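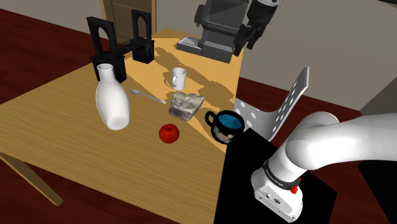
We finally pulled up the carpet in the front room and found red oak strip under it, the whole room, hardly a stain except by the radiator. Now my husband and I can't agree on a color. I want it dark, a deep reddish brown, like the floor in my grandmother's place in Zuvville. He wants clear finish and nothing else. His big argument is that our furniture is all light and it'll look like two different houses, and mine is that light wood on a dark floor looks great, see the honey-colored table on the reddish-brown floor up top. That slanted leg would vanish on a pale floor! Anyway, the room is small, gets sun until noon, and we have one old dog who sheds white. Has anybody gone dark and been happy with it after a few years?
posted by dustbunny_carol, June 30, 2024

Happy, yes. Would I do it again, no. We went dark in the hallway and living room and I swear I can see every crumb from the couch. With a white dog you'll be sweeping twice a day. It does look beautiful for the ten minutes after you sweep, I'll give you that.
posted by twostory_ken

Ken, that's a gloss problem more than a color problem. Go matte or satin and you won't see half of it. We have a dark floor, two cats, and a kid who eats crackers walking around, and I'm fine.

Carol, what did you get for quotes? I paid almost 3,000 for sand, stain and three coats, and that was with us moving everything out ourselves.
posted by porchlight77

Two quotes so far. One guy from Sowerby Floors wanted 1,000 just to sand and clear coat, and then another 75 for every closet, which seemed nutty to me, they're tiny closets. The other guy never wrote anything down, so I'm not counting him.

We did try some samples in the corner behind the door. The Lestetti walnut came out almost purple on our oak. The Soteo one (I think it's called chestnut) was a lot closer to what I want but my husband says it looks like a steakhouse. I LIKE steakhouses.
posted by dustbunny_carol

Purple is pretty common when you put a brown with a red base over red oak. Red oak is already pink underneath, so you're stacking pink on red. Ask for something with a little green in it, sounds awful, looks right. And please don't judge it in the corner behind the door. Do a patch a couple of feet wide in the middle of the room where the sun hits, put the finish over it, then live with it for a week.

Also I'm going to side with the husband. I've done floors for 30 years and the calls I get to redo are always dark ones. Clear oak goes with anything, and when you scratch it you touch it up with a marker and move on.
Jhun Ambrosio

With respect, Jhun, you get those calls from people whose dark floors were done badly. Mine was done right the first time and I haven't called anyone.
posted by porchlight77

Fair enough, but scratches are scratches. Pale wood showing through a dark stain is a white line, whoever did the work.
Jhun Ambrosio

I'd flip it around. Leave the floor clear and get your contrast from stuff you can carry out of the room if you get sick of it. A little bit of strong color goes a long way on pale wood.
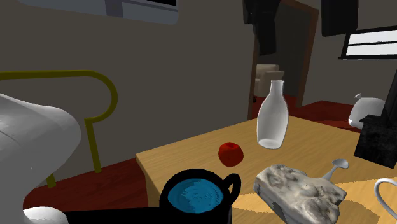

Small red apple and a tall white bottle on a light tan tabletop.

The apple is the first thing I look at, and it's an apple! So do a dark rug, a red lamp, whatever, and put the stain money toward the closets.
posted by lindy_in_the_attic

Lindy, a rug won't help, the dog throws up on rugs. But OK, the apple is kind of winning my husband's argument for him and he's reading over my shoulder looking pleased.

I'm going to do the big test patch like Jhun said, one clear and one with the Soteo in matte, side by side where the sun comes in. Does it matter if I only have 80 grit for the patch? The rental place is out of everything else until next week.
posted by dustbunny_carol

It matters a lot. Stain goes darker over rough sanding, so your patch will lie to you. Wait for the 100.
Jhun Ambrosio

Also vacuum before you stain. Dog hair under polyurethane is forever, ask me about my hallway.
posted by twostory_ken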